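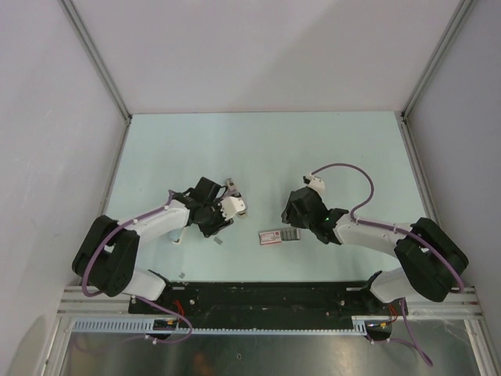 Gripper comparison, part 2. Two arms, same controller, same purple cable on both sides. The left arm has the white Plavach gripper, the right has the black Dallow. Part 1 covered the wrist adapters, so I'll skip those.

Test 1 is grasp and lift on a small printed package. 500 attempts per side, random yaw, fixed closing speed. Plavach dropped 9. Dallow dropped 60, nearly all of them with the long edge parallel to the jaws.

Before anyone asks: yes, same force limit. Skye Kerr checked both with the load cell in May and again before this run.

Test 2 is the gray ridged block. Results flip. The Dallow jaws seat in the grooves and stay there. The pale Plavach fingers ride up on the ridges and the part rotates in the grasp. I stopped scoring rotation as a success after Hanneke Postma objected, and she was right.

Handover between the arms is the slow part. Median 751 ms from contact on the receiving side to release on the giving side. Most of that is the controller waiting for the current to settle — the fingers themselves are quick.

Cable routing matters more than I expected. With the loop too short at the wrist, the arm picks up an offset near full extension. A wide loop over the table fixed it on the right. Left goes around the outside of the shoulder.

Next: same tests with the Urquhart controller, if Helmut Wiegand gets the firmware to me. Logs go up after that.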